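Semaan Arm: Frequently Asked Questions

Questions that come up again and again from people building the Semaan, the desktop arm we put together at the Mirwood shared workshop. Check the list before you post to the build thread. Last gone over in September.

Getting started

What is the Semaan?

A six-joint arm with a two-finger gripper, sized to sit on a kitchen table or the end of a bench. Most of it is 3D printed. The joints run on bus servos, and the controller is a single Omstead board tucked into the base. It will pick up a tennis ball, a screwdriver or a full mug with the lid on. It won't lift a bag of sugar at full stretch, so please don't try.

Do I need to be a member of the workshop to build one?

No. The files are free to download and plenty of arms have been built in spare rooms and garages. Members get use of the printers and the drill press, and can buy fasteners out of the bulk bins.

How much does it cost?

Servos are the big item. If you print your own parts, the last full kit we priced came to roughly $382, without a power supply or a camera. Prices for servos move around a lot.

How long does the printing take?

Allow 53 hours on one ordinary printer with a 0.4 mm nozzle. The shoulder housing is the longest single job and should be run when you can keep an eye on the first few layers. Print the gripper fingers last. You'll probably want to change them after you've used the arm for a while.

Can I use PLA?

For the base and the upper arm, yes. Use PETG for the shoulder housing and the wrist, where the servos get warm. PLA wrists have sagged on us twice, both in summer.

Electronics

Which power supply should I buy?

A 12 V supply rated for at least 5 A. The arm will move on a smaller one until two of the big joints start together, and then the board resets. If your arm drops without warning partway through a move, check the supply before anything else.

My servos all answer to the same ID. What did I do wrong?

Nothing. They ship that way. Plug them in one at a time and give each its own number with the setup script, then write the number on the case in marker before you put it down. Once they're inside the arm you can't tell them apart.

Why does joint 3 buzz when the arm is standing still?

It's holding up the forearm and hunting for position. Turn the gain down a little. If it still buzzes, look at the two screws on the servo horn. One of them is usually loose.

Can I run the arm from a laptop?

Yes, through the USB port on the Omstead board. A short, decent cable matters more than a fast laptop.

The gripper and wrist camera

Which fingers should I print?

There are two sets in the download. The narrow set is for small parts and tools. The wedge set is stiffer, has a flat, squared tip, and is the better choice for general use. We keep the wedge set on the workshop arm.

What should the wrist camera see?

Both fingertips, in the lower part of the picture, with the gripper opened all the way. The two tips should sit at close to the same height. If one is clearly higher than the other, the camera is rotated in its bracket. Loosen the clamp, turn it a little, and look again with the fingers open.

Start over a plain, light surface. You'll be able to judge the gap between the fingers without anything else getting in the way.

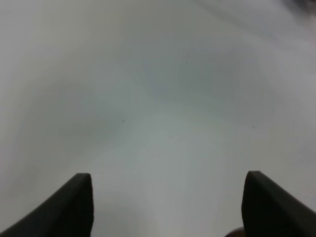

View from the wrist camera, gripper fully open over a pale surface.

If your picture shows only one finger, the bracket is probably on backwards. The longer lip goes toward the wrist.

The surface looks blurry but the fingers look fine. Is the camera faulty?

Probably not. Most of the small camera modules are sold with a fixed or glued lens, and you have to pick a distance. Decide what height you want to work at, hold the arm there, and turn the lens until a bit of printed text is readable. Some lenses need the glue cracked first with a pair of pliers. Go gently.

A blank surface is a poor thing to focus on, as it can look much the same sharp or soft. Put a page of newspaper or a cereal box down while you make the adjustment.

Do specks in the picture matter?

For aiming the camera, no. Wipe the lens and the work surface if they bother you. A speck that stays in the same spot of the picture while the arm moves is on the lens or the sensor. One that travels is on the surface.

How do I light it?

An ordinary desk lamp bounced off a wall or the ceiling is fine. Pointing a lamp straight down at a shiny table gives you a white patch that moves as the arm moves, and the colour settings will chase it.

The fingers don't close evenly. How do I fix that?

Power off, take off the gripper cover, and back out the screw on the drive gear. Bring both fingers together by hand until the tips touch at the centre, then put the gear back on without letting the fingers move. You may be a tooth out either way. Try it with a pencil before you close the cover.

Can I add grip to the fingers?

Yes. Markunetti grip tape works well for us and peels off without leaving much behind. Heat-shrink tubing also works on the narrow set. Avoid hot glue, which comes off in one piece the first time you pick up anything heavy.

Calibration

How do I set the home position?

Move the arm by hand to the pose on the setup sheet, with the power on and torque off, and run the home command. Hold the forearm when you switch torque back on. The stored values go on the board, so you only do it again if you've taken a joint apart.

The wrist reads 3492 and the setup sheet says it should be near the middle. Can I just change the number?

No. The horn is on in the wrong place, and the joint will run out of travel in one direction. Take the horn off, centre the servo with the script, and refit it.

How slow should I run the first moves?

Set the speed to 50 in the config file and leave it there until you've had the arm through its full travel a few times. Keep one hand on the power switch. Clear your coffee off the bench as well.

How do I find the height of the table?

Lower the open gripper in small steps until a sheet of paper under one fingertip starts to drag. Note the height, then do the other finger. If the two readings are well apart, the base isn't level or the wrist is rolled. Shim the base first.

Using the workshop arm

Can I borrow the arm at Mirwood?

It stays in the building, but you can book it in two-hour blocks on the sheet by the door. Leave it parked, with the torque off and the supply switched off at the wall. If you swap the fingers, put the wedge set back on when you're finished.

I broke a part. What now?

Print a new one and put the old one in the scrap bin. If it was a servo, leave a note on the sheet with the joint number.

Where do I send changes to the files?

Post them to the build thread with a line saying which part it is and what you changed. STEP files, please. We can't do much with an STL.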